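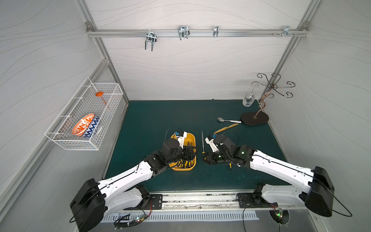
Figure 3. The Brerum cell during the thin-handle block. Both arms carry the stock jaws.

4.2 Gripper comparison on small hand tools

The second set of trials compares three finger designs on objects that are long, narrow and unevenly weighted. We chose hand tools for this block after the kitchen objects in Section 4.1 turned out to be too easy to separate the designs: all three closed on the bowl rim or the ladle handle often enough that the differences fell within operator noise. Screwdrivers are harder. Most of the mass sits in the handle, the shaft gives the jaws very little to hold, and a slight error in wrist angle turns the tool in the grasp. They also crowd one another. In Figure 3 the left gripper is reaching into the yellow tray, where the tools are packed together and leave few clear approach paths, while a long screwdriver stands nearly upright on the mat between the two arms, within the area both of them have to share. The kitchen objects were kept in the cell for this block, including the mug stand in the back-right corner and the wire basket on the left wall, so that the visual background matched that of Section 4.1.

The three designs are the stock jaws supplied with the arms, the Kolis pad (a soft insert bonded to the inner face of each stock jaw) and the Pustbridge finger, a longer printed part with a shallow V-groove near the tip. All three use the same servo and the same mount. Changing from one to another means removing 2 screws per finger and running the closing calibration again. No change was made to the arm controller or the camera placement between conditions, and the current limit on the gripper servo was held at the value given in Table 1.

Trials were run by teleoperation with the Onuoha leader arms. We considered using the learned policy from Section 3 instead, but the policy was trained only with stock jaws and would have favored them. Teleoperation has its own bias, in that operators adapt to a finger within a session. To limit this, each operator worked with all three designs in an order drawn at random, and the first 7 grasps after every change were discarded. The camera view shown to the operator was the same fixed view used for recording. Operators could not look directly into the cell.

A total of 1544 grasps remained after discards. A grasp was scored as a success if the tool was lifted clear of its neighbors and held for 8 seconds without slipping out or touching the mat. Rotation inside the jaws was logged separately and did not count as a failure. We also logged contact with any second tool, which in the tray happens often and is sometimes harmless.

The Kolis pad gave the highest success rate on tools lying flat on the mat. Its advantage came almost entirely from handle grasps, where the insert deforms around the grip and resists rotation. On bare shafts it did no better than the stock jaws – the insert folds away from a thin round bar when the closing force is applied off center. The Pustbridge finger showed the opposite pattern. The groove held shafts well and kept the tool aligned with the wrist, but on thick handles only the edges of the groove made contact, and the tool tended to tip.

In the tray, the ranking changed again. Finger width mattered more than surface material. The padded jaws are wider at the tip and often pushed a second tool aside before reaching the target, and operators compensated by opening less, which led to missed closures. The Pustbridge finger entered the gaps more easily but, being longer, it touched the tray floor at steep approach angles. Several of these contacts tripped the servo overload and ended the trial. They are scored as failures here, although a softer current limit would probably have saved some of them.

Upright tools were the least reliable case for every design. A small sideways touch from one jaw was enough to knock the tool over before the other jaw arrived. Operators who moved the wrist in slowly and closed with the tool centered did better, regardless of finger type, and we take the upright results mainly as a measure of operator care. They are reported in Table 4 but left out of the pooled rates.

Handovers between the two arms were attempted only with matched fingers. Mixed pairs, for example a grooved finger giving to a padded one, are left to the follow-up trials planned for June.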